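Small Trains, Patient Owners

Reading time: 2 min
Print this page | E-mail this page

The owner of Pludance, a model train shop in Gondmont, opens at ten, but the kettle is on before that. "The first customers come for the talking," he told me. "The buying is after lunch."

He took over the shop with 48 locomotives on the shelf and a box of track which did not fit together. Today he keeps 82 locomotives, most of them second-hand, and every one is run on the test oval before it gets a price.

I asked what beginners do wrong. "They buy a big starter set and they put it on the carpet," he said. "Carpet fiber goes into the gears. In January I clean gears all day." He advises a flat board, a simple loop and 2 switches, no more. The Travex controller he sells with it is plain, but it starts the train slowly, and for him this is the important thing. "A real train does not jump."

He is less strict about scenery. Some customers buy the Rashidi building kits and paint them for months. Others leave the board bare for years and are happy too.
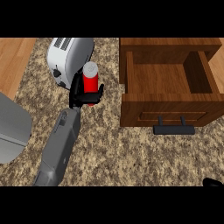 A toaster on a speckled countertop.

The most expensive thing he ever sold was a brass steam engine, for 4000 dollars. He did not enjoy it. "The man put it in a glass case," he said. "I asked him, will you run it? He said no — and I was sad the whole evening."

For the summer he plans a longer test track along the back wall, with a grade, so that customers can see how an engine pulls uphill. The wood is already bought. The wiring he will do himself, in the evenings, after the shop is closed.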